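Schnyder Ato two-arm kit, six weeks in
Malsha Kumarasinghe
88 shares | 29 comments

The Ato comes as two black arms, each on its own base plate, with grippers, cabling and the control boards. You supply the frame. We bolted ours into an extrusion enclosure we already had, and it took one long afternoon.

We use it for sorting toy blocks by color into trays. Standard two-stud pieces go well. Of the last 157 picks, it dropped 6, mostly when a block was lying tilted against another one. Long pieces are slower, and the gripper sometimes pushes them before it closes.

The pointed fingers get into a pile nicely. The wrist cables stand up in a loop, and I would like a clip for them. Both boards have green lights you can read from across the room. The manual is thin on calibration, so plan to do that part twice.

Support in Limham answered my one email the next morning. I'd buy it again for bench work with small, light parts. For anything heavy, look at the Grenau arms.
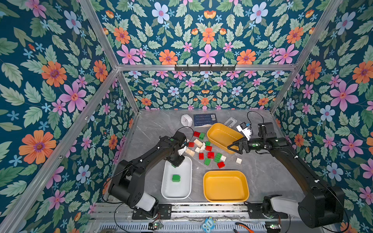 Sorting blocks with both arms, green ones to the white tray.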